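Section 5: Hand Set-up and Soft Goods Check

5.1 Scope

This section covers set-up of the two hands on the Guter mobile manipulator after a hand swap, a fingertip pad change or a cable replacement. It assumes that the arms have already been referenced as set out in Section 4. Installers working from the older Skamton binder should discard its hand pages, as the pad torque and the cable routing have both changed.

Allow 47 minutes for the full procedure. A pad change on one hand only needs steps 1 to 6 and step 11.

CAUTION: The fingers can close without warning while the hand driver is starting. Keep your own fingers clear of the pads until the status light on the pendant is steady green.

5.2 Tools and materials

2 mm hex driver
Lint-free cloths
Isopropyl wipes
Spare fingertip pads, one set per hand
One lightweight knit garment with long sleeves
One small blanket or towel

5.3 Preparing the hands

1. Park both arms in the service pose and press the stop button. Wait for the brakes to engage.

2. Inspect the textured covering over the back of the hand. Replace it if the ribbing has split or the lower edge has rolled up over the knuckles.

3. Check each pad for cuts, glazing and lifted corners. Clean with an isopropyl wipe and let it air-dry. Do not use solvent cleaner on the pads.

4. Work each finger through its travel by hand. Movement should be even, with no click at the knuckle bracket. If a finger catches, back off the bracket screw a quarter turn and try again.

5. Check the cable loop at each wrist. It must clear the elbow joint at full bend – re-clip it if it touches. Ifeanyi Adebisi's service bulletin from May gives the clip positions for the long-reach arm.

6. Release the stop button, start the hand driver and select HAND > OPEN. Confirm that the thumb stands well apart from the fingers. Record the open count shown on the pendant. The nominal value is 2,810.

NOTE: An open count that is low on one hand only nearly always means a pad has been seated proud of its recess. Refit the pad before changing any offsets.

5.4 Checking reach and grip on soft goods

7. Set out a low upholstered seat with cushions and the blanket or towel, bunched up, on top. Leave at least 700 mm of clear floor in front of the seat. Any floor lamp or stand may stay in the area if its base is entered in the keep-out map.

8. Drive the unit up to the seat and lower both hands in front of it. In the head camera view, both hands must be visible at the bottom of the picture with the cloth in sight on the seat.

9. Run SOFT GOODS > TWO-HAND HOLD with the garment. The hands should take it at opposite ends and draw it out sideways. Tension creases running in from the grip are normal. Stop the test if the fabric slides through the pads.

Wrist camera view, hand open; head camera views of the seat; head camera view of the two-hand hold: 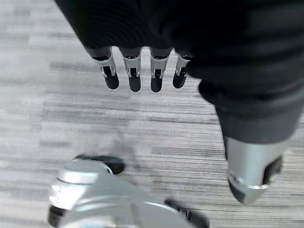
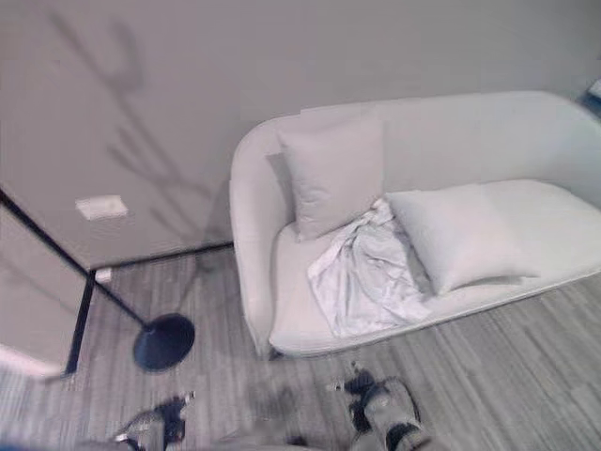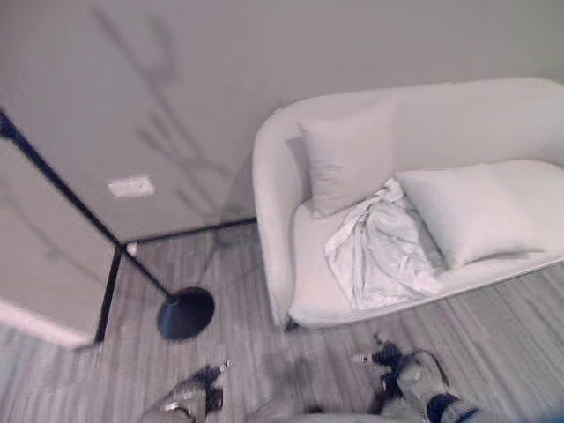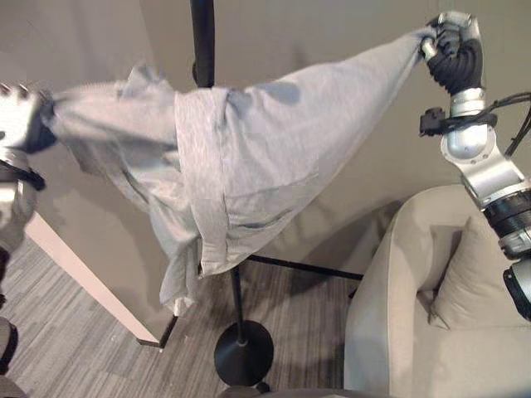 10. Select HAND > RELEASE and collect the garment. Look it over for pulled threads. A pulled thread points to a burr on a bracket edge, which should be dressed with a fine stone before the unit goes back to work.

11. Save the hand profile under the unit's serial number and sign the service card.

5.5 Faults during the check

Garment slips from one hand: clean the pads again and repeat step 9. If it still slips, raise grip force by one increment. Do not exceed increment 5.

Cable draws tight during the hold: stop the unit and return to step 5.

Hand profile will not save: the pendant is still in operator mode. Log in as service and repeat step 11.

Pads and coverings are stocked at the Esham depot. Send orders to Sidra Janjua, quoting the hand serial number and the side (left or right, as seen from behind the robot).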